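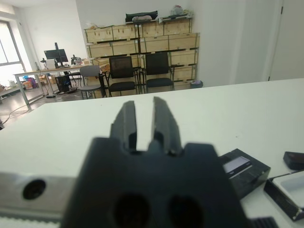 The crate has a longer working life than most of the furniture it ends up beside. It begins as a way to get something from one place to another, and when that job is done it is too solid to throw out and too plain to show off. So it goes against a wall with others like it, and somebody puts a bag on top.

Plywood crates stacked into shelving have become a common sight in small offices, workshops and labs. In Dellusstead, where the old mill buildings along the river have been split into rented rooms over the past decade, they are close to the standard fitting. A tenant moves in with a table, a few chairs and whatever fit in the van. The crates come next, usually within a month, and they tend to stay until the lease runs out.

Furnival, a secondhand dealer with a yard on the east side of town, has sold 3,446 of them since it began keeping a separate tally. The firm started out clearing offices. Desks and filing cabinets were the business, and crates were what the desks came packed with. Customers kept asking for the crates. By the second year the yard had a corner set aside for them, and the corner is now the largest part of the covered shed.

The yard sorts them into two grades. First grade is square, with clean faces and all the slats sound. Second grade has dents, old stencil marks or a corner that has taken a knock. Second grade sells faster. It costs less, and most buyers turn the bad face to the wall anyway.

Stacking them is simple but there are ways to get it wrong. A row of crates set straight on a floor will follow every dip in it, and by the third course the dips add up. The usual cure is to level the bottom row with thin shims and leave the rest alone. Many people also run slats or battens between the courses. These spread the weight and give the crates above something flat to sit on, and a dark slat between pale boxes makes the stack look as though it was drawn up beforehand.

Fixing is a matter of argument. Some people screw every crate to its neighbors. Others clamp the rows together and rely on weight. Furnival's advice to customers is to fasten anything above waist height back to the wall and to keep the heavy things low. A crate full of paper is a great deal heavier than it looks, and a stack that was steady when empty can lean once the top row is filled and the bottom is not.

Then there is the top. Shelving units in shared rooms are nearly always used in two ways. The inside is for things that have a place, and the top is for things that do not. A case goes up there between trips. Clear plastic packing that might be needed for a return goes up there and waits. Few offices have a rule for the top, and the ones that do seem to break it by the end of the first week. A deep unit makes it worse. Anything pushed to the back of a high shelf is out of sight from the floor and may not be seen again until the room is painted.

At Sallo, a design studio with two rooms on the upper floor of the mill, the answer was to leave one crate in the bottom row empty on purpose. Whatever is found on top goes into it at the end of the month. If it has not been claimed a month later it is given away or recycled. The studio says the crate has never been more than half full since the habit took hold, though it admits that the first clearing took most of an afternoon.

The other half of a room like this is the table. White tops are the usual choice, for reasons that have little to do with taste. They throw light back up, small dark parts are easy to find on them, and a coffee ring shows soon enough to be wiped off. They also make any clutter look worse than it is. Three black boxes on a dark oak desk are hardly noticed. On a white table they look like a job somebody walked away from.

Size matters more than color. A large table with open space in the middle gets used by everyone in the room. A small one is claimed by the first person to put a box on it. Gemness, which fits out small workrooms and has its own office two doors down from Sallo, starts each job by asking the client to live with the table alone for a couple of weeks before ordering any storage. What collects along the edges is then sorted by how often it is picked up. Things handled every day get a shallow tray on the table. Things handled less often go in a box with a label on the lid, and the box goes on a shelf.

The label belongs on the face that will be seen. This sounds too obvious to write down, but it is the most common fault Gemness finds in rooms it is asked to put right. A box that lives on a table is read from above and needs its label on the top. Move it into a crate at knee height, with another box stacked over it, and the label disappears. The firm now labels two faces of everything and says the extra minute has saved it a good many return visits.

Trays are the other quiet fix. A pale lining in a dark tray does the same work as a white tabletop on a smaller scale, and screws, clips and adapters stop vanishing into the corners. Lids are best left off anything that will be opened more than once a day. The lid will only end up under the tray, or on top of the shelving.

Chairs cause more trouble than anything else, mostly because they move. A room that was furnished all at once may have a matched set. After a few years it will have a pair that match, one in plain plastic that came from a meeting room, and a gap where a fourth used to be. Mesh backs have largely won out over padding in the used trade. They do not hold dust in the same way and they are easy to wipe down. Furnival checks the seats first, then the joints, and will not take a chair with a torn back at any price.

The question is where the chairs go when people are not in them. Against the shelving is the natural place, and it is also the wrong one if the bottom rows hold anything that is needed during the day. Every trip to the crates then begins with moving a chair. Gemness leaves 50 inches clear in front of shelving where it can and parks spare seats along a blank wall. In a narrow room there may be no blank wall. In that case the lower crates take the things used least, such as spare cable, last year's samples and the good packaging, and the chairs can stand in front of them without getting in anyone's way.

Wastebaskets should be small and there should be more than one. A single large bin in a workroom gets filled with cardboard on the first morning and is then no use to anybody. A small basket at the end of the shelving, near where boxes are opened, takes the tape and the odd scraps, and the cardboard is flattened and carried out.

None of this is expensive. Sallo put together its whole storage wall from 17 second-grade crates, with battens cut from leftover lumber, over two evenings in October. It has been taken apart once since then, when the floor was redone, and went back up in a different order. A couple of the crates that had been at the bottom are now at eye level, with the old stencils facing out.

Furnival expects to run short of crates by spring. More of the goods that used to arrive in plywood now come in cardboard and molded foam, and the firms that still use wood have started asking for it back. The yard has begun buying crates from its own past customers as they move out of the mill. Several have been through the shed before, and the staff can tell which ones by the screw holes.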